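Flestonach Pantry Bottles
README, last changed May 9, 2018

What is in it
Notes and pictures of bottles with flip caps, the sort that hold cooking oil, dressing or syrup, kept on a light wooden surface. The set has 1318 pictures in 2 folders, named bottles and surface. Labels are plain text, one line per picture.

The bottles folder
Each line gives the cap colour, the lid colour, whether the body is clear, and the colour of the liquid if any can be seen. We write the colour as it looks through the glass and leave the contents blank. A pale yellow liquid could be several things and we did not want people guessing. Caps in two colours get both, body first, so a white cap with a mustard-yellow lid is entered as white/mustard.

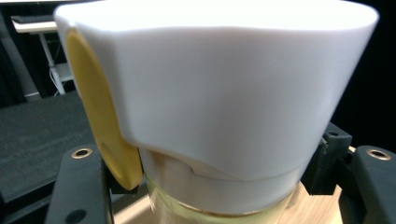 Volume is not recorded. Malte Wiegand started a column for it in January, but the sizes were being judged by eye and the entries didn't agree with each other, so the column was dropped. If you have an old copy with a field called vol, ignore it.

Spelling is Australian: colour, grey, mould. The earliest lines were typed with "gray" and a few may still be in there. Search for both.

The surface folder
Bare wood with nothing standing on it. These are meant for anyone matching grain or checking how glare changes the colour of pale timber. Fields are tone, grain (straight, wavy or arched) and glare (yes or no). Put arched wherever the grain closes into nested loops, even if the rest of it runs in long streaks. The species field stays empty unless the maker's paperwork gives one. Ours had none. 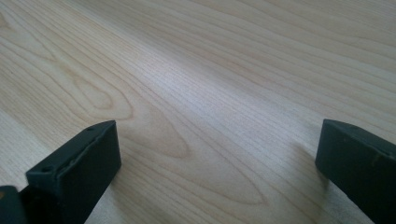
Mererid Lougher wrote to ask whether the glare field should be a scale from one to five, as she finds yes or no too blunt for blond timber. Aled Gittins tried a scale on 100 lines and gave different scores the second time through, so it stays as yes or no for now.

Known problems
Cream and pale yellow are mixed up in places.
Some lines in the surface folder have no tone.

Corrections
Send them to Venla Toivonen with the line number and the new wording. Please keep each batch under 200 lines.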